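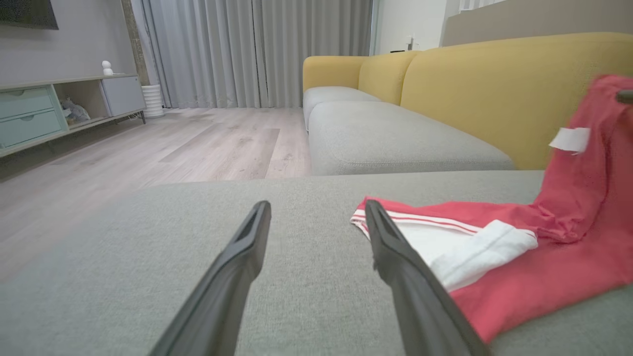 A piece of clothing on the gray sofa.

I own 14 sweaters and wear 3 of them. I found this out in March, when I moved to a smaller place in Povo and had to carry every last one up the stairs myself (never again!).

My favorite is a thick green pullover from Ó Súilleabháin, bought on a trip when it wouldn't stop raining. It cost $228, which made me feel a little sick at the register, and I've worn it for nine winters. The elbows went first. I took it to Pikik, the mending shop down the hill, and they talked me into orange patches. I was so unsure about the orange! Now strangers ask me where I got it.

So I signed up for their evening class. My first darn looked like a squashed spider, my second one was worse, and by the fourth week I was fixing socks in front of the TV and feeling very smug about it. Wool thread is cheap, a darning egg lasts forever, and if you don't have one, a light bulb works fine. Just go slow and don't pull too tight.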